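# Dimanche chez Garrido : dans la tête d'un robot de livraison

J'avais coché la visite pour les petits fours, je l'avoue, et je suis restée jusqu'à la fermeture !

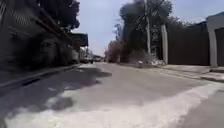 *La rue au ras du bitume, avec l'ombre qui déborde sur la chaussée et le grand arbre à droite.*

Garrido écrit la partie logicielle pour des robots de trottoir : perception, planification, et tout l'outillage pour rejouer les trajets. Pas un seul atelier mécanique, juste des écrans, des tapis de souris fatigués et une machine à café qui fait un bruit de tracteur. On était 11 dans le groupe, serrés derrière deux bureaux.

Le gros morceau, c'était Saltel, leur module de perception. Sur une vue comme celle-là, le piège saute aux yeux une fois qu'on vous l'a montré : entre la plaque de soleil presque blanche et l'ombre aux bords déchiquetés, un algorithme naïf voit volontiers une marche ou un trou. Alors que la vraie marche, c'est la bordure, grise, dans l'ombre, tout ce qu'il y a de plus discret à gauche. Et les véhicules au fond ? Quelques taches floues. Saltel les range dans « obstacle incertain » et attend d'être plus près pour se prononcer (j'aimerais avoir cette sagesse en voiture).

Ensuite on passe à Flovau, le planificateur. Il recalcule la trajectoire 10 fois par seconde et garde sept candidates sous le coude. On a pu bouger un curseur de prudence : au minimum, la ligne file tout droit ; au maximum, elle contourne le tas de gravats clair au pied du mur avec une marge de diva. J'ai beaucoup joué avec le curseur. On m'a gentiment repris la souris.

Petit bémol sur Jemholm, l'outil de relecture : puissant, sûrement, mais l'interface compte 57 réglages sur un seul panneau et j'ai décroché au bout de quelques onglets. L'équipe promet une version allégée en janvier.

Côté pratique : venez plutôt vers 14 h, le matin c'est la cohue, et prenez un pull, la clim de la salle serveurs ne plaisante pas. Les petits fours étaient très bons, surtout ceux au chèvre.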